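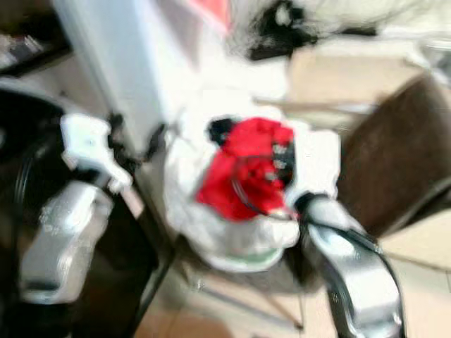
Laundry got a lot easier for me once I stopped treating it as one giant chore and started treating it as several little ones. I bring things to the machine in plain plastic bags, one per kind of wash, and anything bright red, like what's in the white bag here, gets a bag to itself until I know whether the dye runs. Isaline, the little fabric shop near me, taught me to press a damp white rag on an inside seam for 3 minutes and look for pink.

By Wunderlich Kitchen Notes, December 11, 2019

Sort by weight

Heavy canvas and thin shirts don't dry at the same speed, so I pull the heavy things out first and let the light ones ride on top of the pile until I get to them.

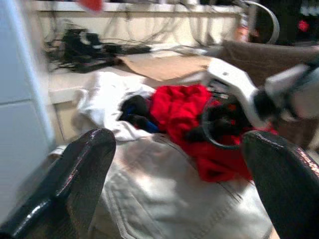

Let the washer breathe

Musty towels nearly always mean a musty machine. Leave the lid up between loads, the way it is on this black top-loader, and drape a cloth over the back edge so you remember to wipe the rim when you walk by (I'd forget otherwise!).

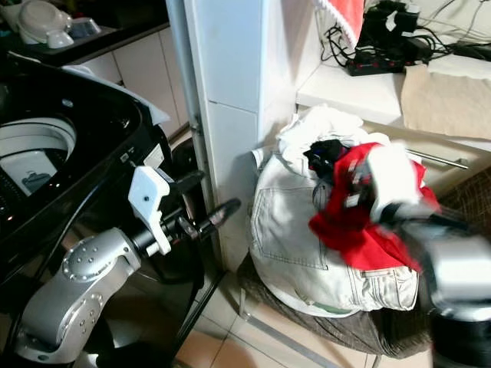

Go easy on soap, too. I use 2 spoonfuls for a normal load and my towels have never been softer.

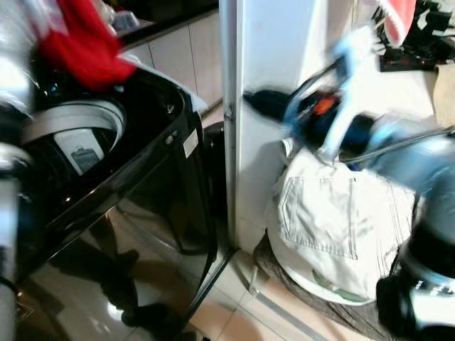 Dark, shiny appliances are lovely for a day and then they show everything. A side panel as glossy as this one, reflecting the tiles and all, wants a barely damp cloth and then a dry one, top to bottom.

Comments

Tried the rag test on my October tablecloth. Pink as a peony, so thank you!

Does the soap tip work with hard water?

Mine still smells with the lid up. Going to try wiping the rim.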